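로봇의 머릿속에는 어떤 프로그램이 들어 있을까?

쿠비카르드 어린이 기술 교실 | 2025-10-04

로봇 팔은 쇠와 모터로 만들지만, 혼자서는 꼼짝도 하지 않습니다. 어디로 갈지, 얼마나 빨리 갈지, 언제 멈출지를 정해 주는 소프트웨어가 있어야 합니다. 소프트웨어는 컴퓨터가 따라 하는 명령을 모아 놓은 것입니다.

컴퓨터 부품을 다루는 로봇을 생각해 봅시다. 로봇의 프로그램은 보통 여러 부분으로 나뉘어 있고, 부분마다 맡은 일이 다릅니다.

1. 보는 프로그램 (인식)

카메라가 찍은 사진은 컴퓨터에게 숫자가 가득한 표와 같습니다. 점 하나하나의 색과 밝기가 모두 숫자로 적혀 있습니다. 인식 프로그램은 이 숫자들 속에서 모양을 찾습니다. 네모난 칩, 동그란 전지, 길쭉한 메모리 슬롯을 서로 구별하는 것입니다.

금속은 까다로운 물건입니다. 빛이 반사되면 그 자리가 하얗게 보여서 가장자리를 찾기 어렵습니다. 그래서 프로그램은 사진을 여러 장 비교하거나, 잘 보이는 다른 부품을 기준으로 위치를 계산하기도 합니다. 전선도 어렵습니다. 전선은 쉽게 휘어서 컴퓨터마다 놓인 모양이 다릅니다. 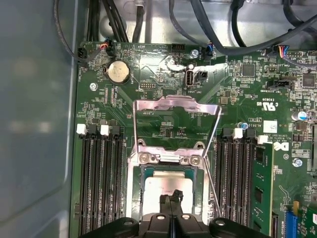
2. 길을 정하는 프로그램 (계획)

물건이 어디 있는지 알았다면 이제 갈 길을 정해야 합니다. 가장 짧은 길이 늘 좋은 길은 아닙니다. 중간에 전선이나 높이 솟은 부품이 있으면 부딪힐 수 있습니다.

'마하스네'라는 계획 프로그램은 한 번 움직일 때마다 길을 500개 만들어 봅니다. 그중에서 무언가에 닿는 길을 먼저 버립니다. 어느 날의 연습에서는 286개가 남았습니다. 프로그램은 남은 길에 점수를 매기고, 점수가 가장 좋은 길을 하나 고릅니다. 이 일을 모두 하는 데 거의 25밀리초가 걸립니다. 1밀리초는 1초를 천으로 나눈 시간입니다.

3. 움직이게 하는 프로그램 (제어)

길이 정해지면 제어 프로그램이 모터에 명령을 보냅니다. 관절이 지금 어디까지 돌아갔는지 센서로 재고, 가야 할 곳과 얼마나 차이가 나는지 계산합니다. 차이가 크면 더 움직이고, 작으면 천천히 움직입니다. 이 일을 아주 빠르게 되풀이합니다. 이런 방법을 '피드백'이라고 합니다. 여러분이 컵에 물을 따를 때 물이 차는 것을 보면서 손을 조금씩 기울이는 것과 비슷합니다.

부품 가까이에서는 힘도 중요합니다. 프로세서를 꽂는 소켓에는 가느다란 핀이 많은 것도 있어서, 세게 누르면 핀이 휘어질 수 있습니다. 힘이 정해 둔 값보다 커지면 제어 프로그램은 팔을 바로 멈춥니다.

4. 기록하고 고치는 도구

프로그램을 만드는 사람들에게도 도구가 필요합니다. '틸트우드'는 로봇이 받은 사진과 보낸 명령을 시간 순서대로 저장하는 도구입니다. 로봇이 엉뚱한 곳에서 멈추면 기록을 되감아 보면서 어느 프로그램이 틀렸는지 찾습니다. 고친 뒤에는 같은 기록으로 다시 시험합니다.

낱말 풀이

인식: 사진이나 센서의 숫자에서 물건을 알아내는 일
계획: 어떻게 움직일지 미리 정하는 일
제어: 정한 대로 움직이도록 모터를 다루는 일
피드백: 결과를 재어 보고 다음 명령을 고치는 방법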